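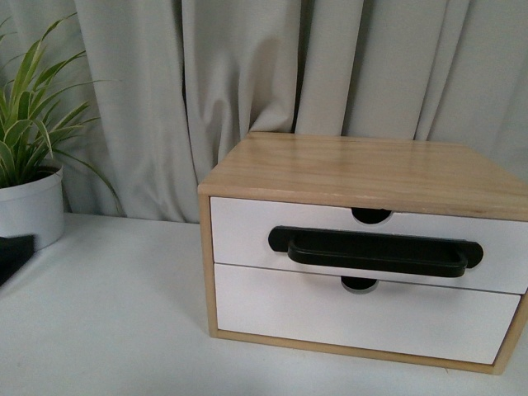

Last updated: June 29, 2023

TUVPORT YOUTH SOFTBALL NAMES NEW SCOREKEEPING CHIEF, KEEPS OLD PENCILS

TUVPORT – The Tuvport Youth Softball League has appointed Aaliyah Carrier as head scorekeeper, effective with the fall season. She takes over from Valentyna Tymoshchuk, who has held the job for 27 seasons and has agreed to stop on the condition that people quit asking whether she is sure.

Carrier, 34, played second base in the league as a girl and has kept the book for the 12-and-under division since moving back to town. She will assign scorers to every game, settle disputed hits and errors, and answer the emails that follow.

"I know what I'm getting into," Carrier said. "I once ruled an error on my own cousin. We had Thanksgiving at separate houses."

The head scorekeeper's rulings are final under league rules, a fact that has not shortened a single conversation in the parking lot at Skedden Field. Last season the league received 133 written requests to change a scoring decision. Tymoshchuk granted two of them, and says she still has doubts about one.

"A ball that goes through your legs is an error," Tymoshchuk said. "It was an error when I started. I don't care who your grandmother is."

The league played 631 games on her watch that went into the book as complete, plus a good many more that went into the book as rain. She will stay on through September to help train new scorers, and after that plans to watch softball from a lawn chair with nothing in her hands. Friends have given this until the second inning.

Carrier's first job will be moving the league onto Prindis, the scoring app the board approved this spring after three meetings and one walkout. Scorers will enter each play on a phone or tablet, and families can follow along from home. Paper books will also be kept at every game, at the insistence of Orysia Panasiuk, the league president, who remembers the spring the scoreboard ran on its own for most of an evening and had the visitors ahead by 80.

"The app is very good," Panasiuk said. "So is a pencil in the rain."

Asked whether her sister Yevdokiia Panasiuk, manager of the 14-and-under Herons, would get any special treatment under the new system, the president said she would get the same treatment as last year, when she was ejected twice.

The league will hold two free scoring classes before opening day, both in the meeting room behind the Skedden Field snack stand. No experience is needed. Parents of pitchers are welcome but will be asked to practice on somebody else's child. Zlata Kostiuk, who runs the snack stand, will provide coffee and has asked that wet umbrellas be left outside this time.

Scorers are paid $15 a game and receive one hot dog. A proposal to raise this to two hot dogs was tabled.

Fall registration for players ages 8 to 14 is open now. The league has room for 500 players and expects to fill up, as it did last year. Forms are available at the snack stand during all home games.

Press contact: Orysia Panasiuk, league president, Tuvport Youth Softball League. Questions about individual scoring decisions will not be answered at this address.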